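ホーム 概要 データ 変更履歴 ライセンス 問い合わせ

# Graler 果物仕分けデータセット(Girnville 盛付室)

Girnville の盛付室で、果物を種類別にかごへ分ける作業を双腕ロボットに移すための操作記録です。収録、注釈、現場側の作業手順の変更点をまとめて収めています。学習コードは別リポジトリにあります。

## 作業例
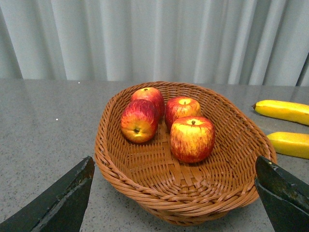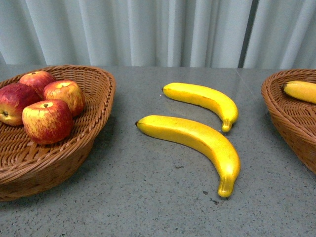

図1・図2:りんご4個の入ったかごと、台上に直接置かれたバナナ2本。図1は手首カメラ、図2は頭部視点。

## 対象作業

- 作業名:`sort_fruit_by_kind`
- 初期状態:台上にりんごとバナナが混在。かごは左右に配置
- 終了条件:りんごが左のかご、バナナが右のかごに入り、台上に果物が残らない
- 制限時間:100秒。超過したエピソードは `timeout` として残す
- 操作方式:遠隔操作。操作者は盛付室の作業員から選任

操作者を開発側から出さず現場から選んだのは、Bornovance での先行収録で、かごへの置き方が実際の盛付と合わなかったためです。先行収録分は本データセットに含みません。

## 構成

| 項目 | 値 |
|---|---|
| エピソード数 | 977 |
| 記録周期 | 25 Hz |
| 視点 | 手首、頭部 |
| 関節角・グリッパ開度 | あり |
| 音声 | なし |

```
graler/
 episodes/
 annotations/
 segments.csv
 outcome.csv
 site_notes/
 shift_before.md
 shift_after.md
```

`segments.csv` は把持開始、持ち上げ、移送、解放の境界時刻を持ちます。境界は Taras Stasiv と Nuria Wubshet が独立に付け、食い違った区間は協議して確定しました。`outcome.csv` の値は `success`、`timeout`、`drop`、`operator_stop` のいずれかです。`operator_stop` は失敗と見なさず、集計時に分けて扱ってください。

## 現場の作業への影響

導入前、仕分けは早番の作業員2名が受け持ち、終わり次第、包装に移っていました。導入後は1名がロボットの監視と補充を兼ね、もう1名は始業時から包装に入ります。人員は減らしていません。

一方、次の点が変わりました。

- 監視担当は停止ボタンの届く範囲を離れられない。手待ちが増え、立ったままの時間も延びた
- 傷みの確認は手で触れながら行っていたが、仕分けから切り離し、入荷時の独立した工程とした
- かごの位置がずれると把持計画が通らないため、作業員が台に合わせて置き直す。この手間は当初の工数見積もりに入っていなかった
- 停止と再開の記録を監視担当が書く。様式は Mykhailiuk が用意した

監視担当は当初、一日を通して固定でした。2月に現場側の Inna Hnatiuk から、集中が続かず停止の判断が遅れるとの申し出があり、午前と午後で交代する形に改めています。改定前後の勤務割は `site_notes/` にあります。個人別の処理件数や停止回数は集計しておらず、公開データに操作者IDも含めていません。人事評価への利用は、ライセンス条項で禁じています。

## 既知の制約

- りんごとバナナ以外の果物は含まない
- 頭部視点では、かごが画角の端で切れる場合がある
- 手首視点ではグリッパの指が手前に映り込む。マスクは提供しない
- 背景と天板の種類が少なく、他の作業場への汎化は検証していない
- 傷んだ果物の判別には使えない

## 変更履歴

- v2:`operator_stop` を `timeout` から分離。`shift_after.md` を交代制に合わせて更新
- v1:初版

## 連絡先

データの不備は Ashraful Ranasinghe、現場手順に関する問い合わせは Tihomir Georgiou まで。不備の報告にはエピソード番号と視点名を添えてください。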